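Let People Talk at the Meeting

I came home from our October town council meeting so fired up that I couldn't sleep, and I mean that in the best way. Three hours in a folding chair, a vending machine dinner, and I would do it again tomorrow. If you live in Lullholm and you have never gone, please go once! You will hear your neighbors argue over culverts and snow routes and the price of a dog license, and by the end you will care about all of it.

Which is why the plan to cut public comment bugs me so much. The council wants to drop each speaker from three minutes to two, and to cap the whole comment period at 60 minutes no matter how many people have signed up. The reason given is that meetings run long. Well, sure they do. It's a town of stubborn people with opinions, and I love that about us.

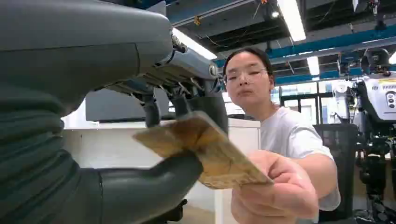
Two minutes sounds fine until you try it. Read your own remarks out loud in your kitchen with the oven timer going and see how far you get. By the time you've said your name, your street and which agenda item you mean, a good chunk is gone, and if you're nervous (most of us are) you lose some more. The folks who do well under a short clock are the ones who talk for a living. A developer's lawyer can fit a whole case into two minutes. A retired bus driver who wants to explain why the turn at Grorna Street is dangerous needs room to back up and start over. I've heard people say the rest of us should just hand in our comments in writing, and I'm all for that as an extra. But a thin rectangular card, like the one held between finger and thumb in the photo, has space for a sentence or two if you write small, and it can't answer when a council member looks puzzled and asks what you meant.

That back and forth is the best part. Last year the parking plan for the Valderrama block was headed for an easy yes until a woman who runs a shop there stood up and explained when her deliveries come in. Her three minutes ran over, the chair let her finish, and the plan was sent back and fixed. It's a better plan now - even the people who wrote it say so.

I'll give the council its due. Some nights the comments do wander. We all sat through the great Luvuria apartments debate, when around half the speakers made the same point about shade in nearly the same words. A good chair can handle that. Ask people who agree to stand up together and pick one speaker. Move the ribbon cuttings and proclamations to the end, when anyone who wants to can stay and clap. Start at six instead of seven. 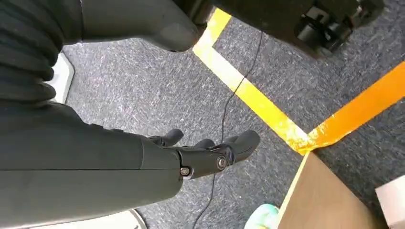

What I'd Like to See Instead

Keep the three minutes. Drop the cap on any night with a zoning or budget vote, and take comments before the vote in every case, never after. Post the agenda a few days sooner so people can figure out what they want to say. And put the sign-up sheet by the door where a newcomer can find it, with a pen that works.

The vote on the new rules is at the next regular meeting, and comment is still three minutes that night. I've already written mine. It runs long, so I'm trimming the part about culverts.

21 November 2021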